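Workshop Tips: When the Gripper Drops Things

We have a small robot arm in our workshop. It is a Kozan, with two fingers, and it mostly hands small parts from a tray to the bench. In December it began to drop them. I write down what we did, because the manual for this model is very short and maybe other people have the same trouble at home.

The fault was like this. The arm went to the part, closed, lifted, and the part fell out before it reached the bench. The screen said "grip OK" every time. It was not one kind of part. Bolts fell, wooden pegs fell, and one time a glass jar with screws. After the jar we stopped using the arm and I put a note on the switch.

First, make it safe

Switch off at the wall and pull the plug. The red button is not enough for this work, it only pauses the motors. On our arm the fingers keep some force for a short time after the power is gone, so wait 12 minutes before you put your hand near them. Take off rings. Do not try to open the fingers with a screwdriver, I did this once on an older gripper and bent the slide.

If the arm is standing high when you cut the power, hold it from below. Ours sinks slowly, but a heavier one can come down fast.

Look at the fingers closely

Close the gripper with nothing in it and look from near, with a good lamp. You want to see how the two fingers meet, from the top to the tips. Check also if one tip reaches lower than the other. 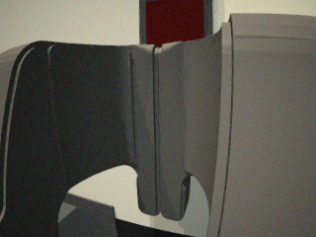

The two fingers almost closed, close view. The tip on the right reaches slightly lower.

A small difference at the tips can be normal for your model, so compare with the drawing in the manual. If you have no drawing, use paper. Cut a strip of ordinary printer paper, open the gripper, put the strip between the fingers and close. Pull gently. Do it near the top, in the middle and at the tips. The paper should resist the same in all places. With ours it was tight at the top and came out freely at the tips.

Clean before you adjust

I wanted to turn the screws at once, but it is better to clean first. Wipe the inside faces with a cloth and a little dish soap in warm water, then with a dry cloth. No oil on the faces. For the slide behind the fingers I use an old toothbrush. We found sawdust packed in there, and on one side a small hard piece of glue.

After cleaning, the paper test was much better but still weak at the tips. The Fokden pads we had glued on last summer were worn thin, so I changed both. Change always the pair.

Reset the closing point

The arm remembers where "closed" is. When you change the pads, this number is wrong. Ours was 301 in the settings page and after the new calibration it became different, so write the old one on paper before you start.

Then test with something soft. I used a rolled sock, 6 lifts, low speed, and only after that a wooden peg. Glass comes last, and over a folded towel.

The "grip OK" message I still do not trust. It tells only that the motor stopped.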